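A short thread on why "does not age" is a claim about a mortality curve, and why I want bigger samples before anyone makes it. 1/8

Take a pond mussel we have been following at Nastdale. Tagged animals, one lake, recaptured each September. The headline from the pilot was a flat death rate across all adult ages. The pilot had 401 animals in it. 2/8

With 401 animals split by age, the oldest class held 3. You cannot fit a slope to 3 mussels. A flat line and a steep one both sit inside the error bars. 3/8

The full Ilorholm set has 3,647 animals. Refitted with the same model, mortality does rise with age, slowly, from the middle classes onward. Slow ageing, then. Negligible was too strong a word. 4/8

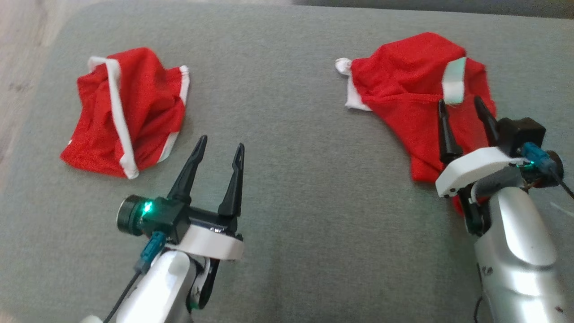
Red and white, on grey.

Second problem: age itself. Shell rings are read by eye, and rings near the margin crowd together in old animals. Readers tend to undercount them. That puts old mussels in younger classes and flattens the curve by itself. 5/8

Rungrueang cross-checked a subset with growth marks from dated recaptures. The undercount was small in young shells and got worse with size. Correct for it and the slope steepens again. 6/8

Third: fertility. The Pradum group reports steady egg output in large females. Fine, but output scales with body size and these animals keep growing. Divide by body mass and there is a decline. Both plots belong in the paper. 7/8

None of this rules out very slow ageing in other species. It does mean I would like to see the number at risk in the last age class printed next to every flat curve. Tables and code go up with the preprint, posted November 26, 2019. 8/8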